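**Tretstead, March.** Nornel opened its manipulation workshop to visitors on Wednesday afternoon, with two-arm stations running from 1 p.m. until the doors closed at six. The company had set a limit of 25 people per group. Three groups went through, most of them from packaging and returns-handling firms in the region, plus a class of 20 from the technical college.

The main demonstration dealt with footwear. Prellen, which processes returned goods for several online stores, has been working with Nornel since last fall on a station that takes loose shoes and sandals from a table, turns them the right way up and sets them side by side as a pair. At present that job is done by hand at Prellen's site before inspection and repacking.

Liliana Gatti, who leads the project at Nornel, told visitors that slides and flip-flops were chosen early on purpose. A laced shoe has a fairly stiff body and can be gripped at the heel. A slide has no heel, and the strap bends when it is squeezed. If the grip lands too high on the strap, the sandal rotates as it leaves the table. If it lands on the sole edge, the tread can catch on the fingertip and shift the part by a few millimeters. Both errors carry over into the placing step. 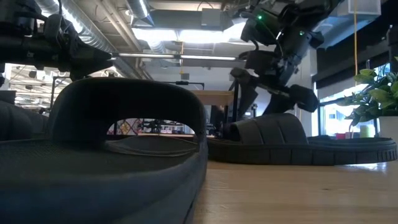 The training set for the footwear task stands at 1,659 recorded runs, all made by operators guiding the arms by hand controls. Each run starts with the pair in a different position on the table. Runs in which an operator drops a sandal and picks it up again are kept, and Gatti said these have been more useful than the clean ones for teaching recovery. Runs in which the operator gives up are marked and left out.

During the second session, Nornel reported a cycle time of 28 seconds per pair, measured from first contact to release of the second sandal. Prellen's target is lower, but the company did not give it. Abílio Leitão, who runs the returns floor at Prellen, said speed was the smaller concern for now. "A slow station can work through the night," he said. "A station that stops every ten minutes needs a person next to it, and then I have saved nothing."

Questions from visitors were mostly practical. One asked about dark shoes on dark surfaces. Gatti said low contrast between strap and footbed does cause missed grips, and that lighting at the customer's site will be measured before any hardware is moved. Another asked about children's sizes. These have not been tried. Wet or soiled goods are also outside the current scope, and Prellen will go on sorting them out by hand at intake.

The gripper pads came up several times. Bastos supplies them and had a bench near the entrance with worn and new samples in three hardness grades. The softest grade holds a curved strap best but wears quickly against molded soles. Nornel is using the middle grade and changes the pads at the start of each week. A Bastos technician said a pad with a harder rim and a soft center is being cut now and should reach the workshop next month.

A trial station is to be installed at Prellen in early summer, behind a light curtain and next to one of the existing manual tables. It will handle slides and clogs only for the first stage. Ankle boots come after that if the trial is extended.

Nornel plans a second open afternoon once the trial station is in place. Firms that want to bring their own sample goods should contact the workshop in advance, as items need to be checked for size and weight before they are put under the arms.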